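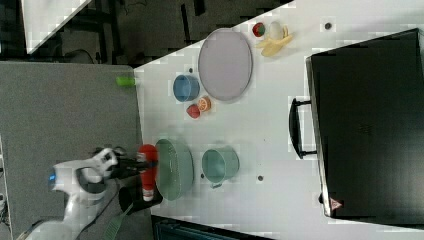
23 November 2020

Table cleared and laid out again this morning for the breakfast set. Going back to the full list after the trouble in October, when half the pieces were in the Kosthorpe crate and I was working from memory.

On the table: oval plate (the lavender-gray one), sage bowl, teal mug, blue cup, the red bottle with the white cap. Food: banana, halved orange slice, strawberry, the white egg piece and the little red and green fruit that goes next to it. Black case stays on the right-hand side with the handle toward the set.

Layout notes, so it can be put back the same way:

- Plate first. Everything else is placed from the plate, so if the plate is wrong the whole set is wrong.
- Banana at the top, by the plate, with the egg and the small fruit just beyond it.
- Blue cup on the other side of the plate. Orange and strawberry below the cup.
- Bowl and mug together in the lower part of the table. Mug handle down.
- Bottle goes next to the bowl.

Don't use the holes in the tabletop as marks for the cups. I did that last month and the next person had the table turned the other way, so the cup ended up where the mug should be. Measure from the table edge. Blue cup to plate rim is 80 mm on the sheet. I have written 89 in one place in the old notebook and that is a mistake, please cross it out if you come across it.

**Colors.** Vilhjálmur asked if we could swap the bowl for a white one to match the Findthorpe set. I would like to keep the green. White on this table is hard to see from the door and the egg already gets lost. The plate is pale enough as it is. He is fine with leaving it until the Prindau order comes in and then we can lay both bowls out and compare.

**Food pieces.** Orange slice picks up dust on the cut side, wipe with a damp cloth and nothing stronger. The spray from the sink cupboard left the last banana tacky for a week. The strawberry can go in with the orange, same cloth.

**Storage.** Hjaltested box number 369 is now the only box for this set. I took the old label off and threw it out. Order for packing: plate flat on the bottom with a sheet of foam over it, bowl upside down on the foam, mug and cup on either side of the bowl. Fruit goes in the cloth bag, bag goes on top. Bottle lies along the short side. If the lid doesn't shut, the mug handle is pointing outward, turn it in.

Changes to the list today:

1. Struck out the second saucer. Haven't seen it since summer.
2. Added the bottle, which was never on the written list even though we have been laying it out every time.
3. Changed "purple dish" to "oval plate". Two people went looking for a purple dish.

Still to do: print the list again and tape it inside the lid. Ask Vilhjálmur for the Prindau delivery date. The foam sheet is torn at one corner, good for another month or so. Also need to find out who has the long ruler, I used the folding one today and it is 2 mm out by the third joint.

Next layout is Thursday, same set, plate turned a quarter.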